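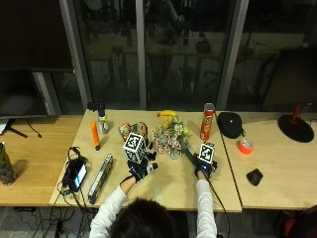

# How Long Do Cut Flowers Last? Vase Water, Stem Cuts and Ripening Fruit

Term project, Plant Science elective

## Background

Cut flowers keep drinking after they are picked, but they no longer have roots to filter what comes up the stem. Bacteria grow in the vase water and block the stem ends, and the petals wilt. Some flowers are also sensitive to ethylene, a gas given off by ripening fruit. Bananas and apples both release it. Our group wanted to see which of these mattered more in an ordinary room.

## Materials and method

We bought 22 carnation stems from the Clikwood market on a Wednesday and threw out two that had broken necks. That left enough for four groups of five:

- **Group A:** plain tap water, never changed
- **Group B:** tap water changed every second day, stems recut each time
- **Group C:** same as B, with a ripe banana next to the vase
- **Group D:** same as A, with one packet of Mumness flower food

All the vases were glass and held the same amount of water. Groups A, B and D stood on one long shelf. Group C went in a separate room on the same floor so the gas would not reach the others. We checked the flowers at 8 a.m. and counted a stem as finished when its petals had curled inward or browned at the edge.

## Results

Group C did worst. The first petals curled on day 4, and all five stems were finished by day 6. Group A held up longer than we expected, but the water was cloudy by the end of the first week and smelled bad. Groups B and D were close. D had the last good stem, and B had the cleaner water – we had guessed it would be the other way around.

We also measured how much water Group B drank. It took up 145 ml before the first change and less each time after that.

## Problems

The room used for Group C gets afternoon sun and the shelf does not. Some of the difference could be heat. We should have put a second vase without fruit in a similar sunny room. One recut in Group B was also done a day late because the building was locked.

Five stems per group is a small number. A single weak stem changes the result a lot.

## What we would change

We would repeat the test with roses, which the grower's leaflet from Daddale lists as less sensitive to ethylene than carnations. We would also put a thermometer beside every vase and start all groups from the same bunch – ours came from 2 different buckets at the market.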